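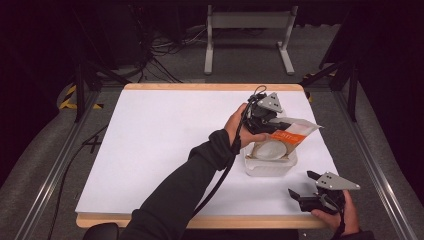

# Rorine 5 Backpack Pump

The Rorine 5 is a manually operated backpack pump for wildland fire crews, fire wardens, and landowners who conduct permitted burns. It holds 5 gallons of water in a soft, collapsible bag and delivers either a straight stream or a fan spray through a double-action hand pump. The Rorine 5 is supplied by Nedelcu Fire Equipment of Prillville and may be ordered by public agencies, fire companies, and private purchasers.

## Intended use

The pump is intended for mop-up, patrol of a control line, and the wetting of stumps, snags, and duff after the main fire has passed. It may also be used by holding crews during a prescribed burn. It is not intended for structural firefighting or for the application of pesticides. A bag that has held any chemical other than an approved Class A foam must be removed from fire service.

## Specifications

| Item | Value |
|---|---|
| Capacity | 5 gallons |
| Hose length | 88 inches |
| Bag | Coated nylon, yellow, with welded seams |
| Pump | Brass, double-action, with locking handle |
| Nozzle | Two-position, straight stream or fan |
| Filler cap | White plastic, tethered, with removable strainer |
| Carton quantity | 6 units |
| Catalog number | R-800 |

The harness adjusts at the shoulder and chest and is fitted with a quick-release buckle. Replacement harnesses are sold separately.

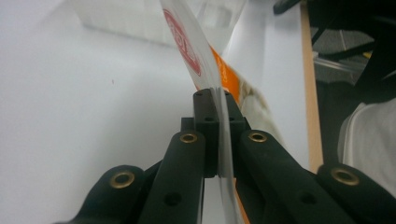

*Hand-held gripper with brass eyelets at the ends of its arms.*

## Filling and carrying

Fill the bag through the strainer from a clean source. Water may be drawn from a stream or pond if the strainer is in place, but silty water shortens the life of the pump seals. Close the cap hand-tight and expel trapped air by working the pump until the flow is steady.

A full bag adds more than 40 pounds to the load of the person carrying it. Crew leaders should assign the pump with terrain and heat in mind, and should arrange for members to trade off on long patrols. The wearer should release the chest buckle before crossing water.

## Care and seasonal inspection

Drain the bag completely after each use and hang it upside down with the cap off. Do not store it in direct sunlight. In regions with freezing weather, the pump must be emptied before it is left in an unheated station or vehicle.

Nedelcu recommends a full inspection each January, ahead of the spring fire season. The inspection consists of the following steps:

1. Fill the bag and let it stand overnight. Check the seams for seepage.
2. Remove the pump packing and replace it if it is cracked or flattened.
3. Flush the hose and nozzle with clean water.
4. Check the harness stitching and buckle.
5. Record the result on the tag sewn inside the harness.
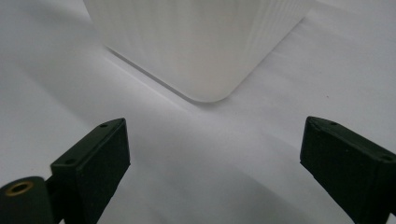
The strainer, cap gasket, and check valve seat should be examined separately, under good light, once the filler assembly has been taken apart. All three are molded in white plastic and should be laid out on a dark cloth or tray. White on white is hard to judge, as the photograph shows: the large object and the surface it rests on are close in tone, and the gray shadow in front of it has no crisp edge, while the black jaws stand out clearly. A hairline crack in a valve seat is easily missed under those conditions. Cracked parts must be replaced and should not be glued.

## Service parts

The Iltia seal kit fits all Rorine 5 pumps and contains the packing, two O-rings, and a cap gasket. Hoses, nozzles, and strainers are stocked individually. Please give the catalog number of the pump when ordering parts.

## Ordering and assistance

Fire companies and state or county agencies may order by purchase order. Individual units are available to all purchasers; carton pricing applies to orders of 6 or more.

- Agency sales: Oana Stoica
- Parts and repair: Traian Dobre
- Crew training materials: Oleksandra Melnychuk

Pumps returned for repair must be drained, dried, and tagged with the name of the owning department.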